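Protokoll der Arbeitssitzung Tuning und Gewährleistung
Grondavance, Besprechungsraum im Erdgeschoss
Montag, 17.30 Uhr

Anwesend: Rania Berrada (Leitung), Sherif Ait Ali, Samah Ait Ali, Hala Morsy
Entschuldigt: Siham El Fassi
Protokoll: Samah Ait Ali

TOP 1 Letztes Protokoll
Ohne Änderungen genehmigt.

TOP 2 Fahrwerkssatz Volix
Sherif Ait Ali berichtet über den Stand beim Gewindefahrwerk. Das Teilegutachten gilt bislang nur für Fahrzeuge mit Serienbereifung. Kunden mit 19-Zoll-Rädern müssen weiterhin zur Einzelabnahme. Kerkach hat den Nachtrag für Juni angekündigt, schriftlich liegt noch nichts vor. Bis dahin wird der Satz nur mit Hinweisblatt verkauft. Auf Lager sind derzeit 483 Sätze.

Hala Morsy fragt, ob bereits ausgelieferte Sätze nachträglich erfasst werden. Laut Sherif Ait Ali reicht die Rechnungsnummer, der Kunde bekommt den Nachtrag dann per Post.

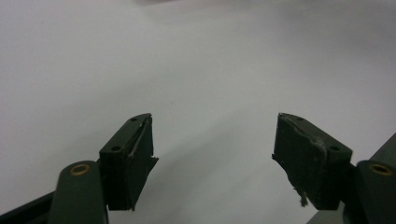
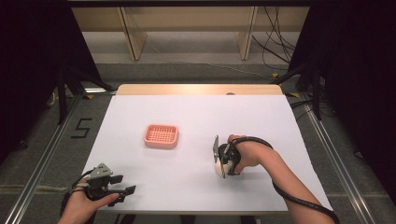 TOP 3 Gewährleistung nach Einbau
Mehrere Händler legen die Bedingungen unterschiedlich aus. Rania Berrada stellt klar: Beim Einbau in einer Partnerwerkstatt gelten zwei Jahre auf Teile und Arbeit. Wer selbst einbaut, hat nur Anspruch auf die Teile. Die Achsvermessung muss in beiden Fällen nach spätestens 2.000 km nachgewiesen werden. Der Absatz im Serviceheft wird neu formuliert, Entwurf durch Hala Morsy.

Offen bleibt, wie mit Fahrzeugen verfahren wird, die schon vor dem Einbau tiefergelegt waren. Duggan lehnt solche Fälle bisher ab. Siham El Fassi soll dort nachfragen, ob ein Prüfbericht der Werkstatt genügt.

TOP 4 Reklamationen
Drei Fälle von Klappern an der Vorderachse, alle mit demselben Domlager. Die Teile gehen zur Prüfung an Kerkach. Den Kunden wird vorab Ersatz geschickt. Ein weiterer Fall (Rost an der Verstellmutter) wird abgelehnt, der Einbau ist nicht belegt.

TOP 5 Verschiedenes
Die Preisliste für Federn ist fast fertig, es fehlen die Kombimodelle. Sherif Ait Ali bestellt neue Hakenschlüssel für die Werkstatt.

Aufgaben
Hinweisblatt an alle Händler: Sherif Ait Ali
Entwurf Serviceheft: Hala Morsy
Rückfrage bei Duggan: Siham El Fassi
Ersatzlieferung Domlager: Samah Ait Ali

Ende der Sitzung: 18.45 Uhr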